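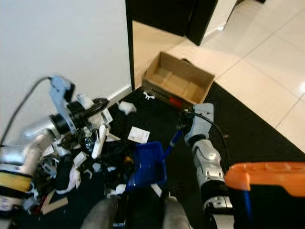 **Floor and Sorting Attendant (two openings)**
Levari Returns, Drendden site
Posted June 2021

We are hiring two people to work alongside a machine that picks up trash.

Levari Returns takes back what people send back. Parcels come in at the dock, get opened, get checked, and go out again as stock, as parts or as scrap. In between, a good deal of it ends up on the floor. Paper slips, crumpled paper, bits of plastic whose purpose died with the instruction sheet, bags, cloth, clips. For most of this company's life the answer to the floor was a person with a dustpan and a bad back. We opened in 2005 and the dustpan policy has been reviewed once.

Since last winter a two-armed robot from Vonico has been taking on part of that work. The staff call it Arrieta, after the street the old warehouse was on, and the name has now appeared on an official form, so it stays. Arrieta lifts mixed stuff off a mat and sorts it. It does this slowly and with great seriousness. It doesn't take lunch. It also doesn't know that a return slip with a customer's handwriting on the back may be the only record of a 2000-dollar claim, and that is where you come in.

## What has changed

Let's get this over with, as every applicant asks. Cleaning hours at Drendden have gone down. Nobody was let go over it. The three people who used to do the end-of-shift sweep were offered other work in the building: two took inspection jobs at a higher rate and one took the night dock, for reasons of his own. The sweep itself is now half machine and half attendant, and "attendant" is a job that didn't exist here before. We wrote the description ourselves, which you can probably tell.

Some of it got better. There's less bending and less dust in the face, and fewer arguments over whose turn it is. Some of it got odder. You will spend part of each shift watching a gripper consider a piece of paper. People who had worked here for years found this harder than sweeping, and a couple of them said so in the suggestion box, in capitals. We have shortened the watching stretches as a result. Nobody stays on the mat for more than an hour at a time now.

The noise is different too. The old crew talked while they swept. One attendant and one robot make for a quiet corner, and if you need company to get through a day you should think about that before applying. The break room is close and we don't time anyone's visits to it.

## What you'll do

- Bring mixed floor waste to the work mat and spread it enough that the arms can get at it.
- Put out empty boxes and take away full ones.
- Pull anything with a name, address or claim number on it and put it in the gray tray for inspection. When in doubt, tray.
- Keep batteries, glass and blades off the mat entirely. These go in the metal bin, by hand, with gloves.
- Stop the robot when it needs stopping. There is a red button. You will be shown it on your first day, and then again, and then you will be asked to show it to us.
- Write down what it got wrong. The log is a paper notebook. We tried a tablet and the tablet ended up on the mat.
- Sweep what's left. There is always something left. Arrieta has no opinion about grit.

Please note that you'll be working for us. Vonico looks after the robot and sends a technician when it sulks, but you won't report to them, and nothing in your log is used to judge your own speed. We had that put in the contract after the old crew asked. It was a good thing to ask.

## Who we're looking for

No degree. No robot experience, and please don't invent any; last time we had a cover letter that described a kitchen blender as "a collaborative system." Warehouse, cleaning or laundry work is useful, and so is raising children. You should be able to:

- lift a box of paper waste and push a loaded cart
- read printed labels in English
- write a sentence that somebody on the next shift can understand
- say "it's broken" out loud, early, to whoever is nearest

That last one matters more than it looks. We lost most of an afternoon in March to a polite person who didn't want to bother anyone.

If you dislike robots, apply anyway. One of our best attendants can't stand the thing and her notes are excellent.

## Hours and pay

Both openings are part-time to start, around 16 hours a week, early or late shift. Two weeks of paid training come first, the first of them with the arms switched off so that you learn what's in the waste before you learn the machine. Pay is the same as the inspection starting rate. It used to be the cleaning rate, which is lower, and we changed it when it became clear that attendants were making inspection decisions all day with a dustpan in the other hand.

There's a bonus of 1000 dollars after six months. It isn't tied to how much the robot picks up. We thought about that for a full meeting and decided we didn't want people feeding it easy pieces.

Work shoes are provided. Parking is free and uneven.

In September we'll look at whether the second mat goes ahead. If it does, both jobs can go full-time for anyone who wants that. If it doesn't, they stay as they are, and we'll put that in writing before you sign.

## How to apply

Pick up a form at the front desk in Drendden, or send a letter to Levari Returns, Attendant Openings, at the same building. One page is plenty. Tell us what work you've done, which shift you'd prefer, and about a time you found something in the trash that shouldn't have been there. We read that part first.

Everyone who applies gets an answer. Anyone we interview gets a walk around the floor and a few minutes at the mat with a current attendant, with no manager in earshot, so ask what you like.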